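From: Johanna Tanner
To: Clustberg parish list
Subject: Re: Lent study group and the hall

Radymyr Semeniuk wrote:
> I spoke with Ekaette and she can have the hall open by
> 6:30 in the evening, but the choir needs it from 8. Is the
> group still reading Ruth, or did we settle on Jonah? Also,
> some of the families from Effiong have asked if they can
> come even though they belong to the other congregation.

Radymyr,

We settled on Jonah. It is four chapters and we have four meetings, so Matvii will take one chapter each week and leave the last half hour for discussion. If we start at 6:30 we will be out before the choir comes in.

Yes, the Effiong families are welcome. I asked Pastor Tymoshchuk and he has no objection, and I understand their own pastor said the same. They keep the fast more strictly than we do, so please put out something without meat or dairy. Bread and the lentil soup from last year would be fine.

Ekaette asked about the collection. We have $500 in the study fund and the books came to $301, so I don't think we need to pass a plate. Anything people want to give can go to the roof.

One correction to the bulletin: the service on the first evening is evening prayer, without communion. Two people have called me about it already.

The newsletter is nearly ready. Matvii's piece on fasting is still 900 words and it needs to be 200 shorter — I have told him, but a reminder from you would help.
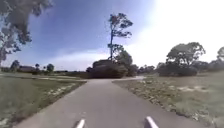 Please send me any changes to the prayer list before I print. I have taken off the names we agreed on and added the Aleo family. If someone should be listed by first name only, tell me and I will fix it.

I'll have the hall key until the end of April.

Johanna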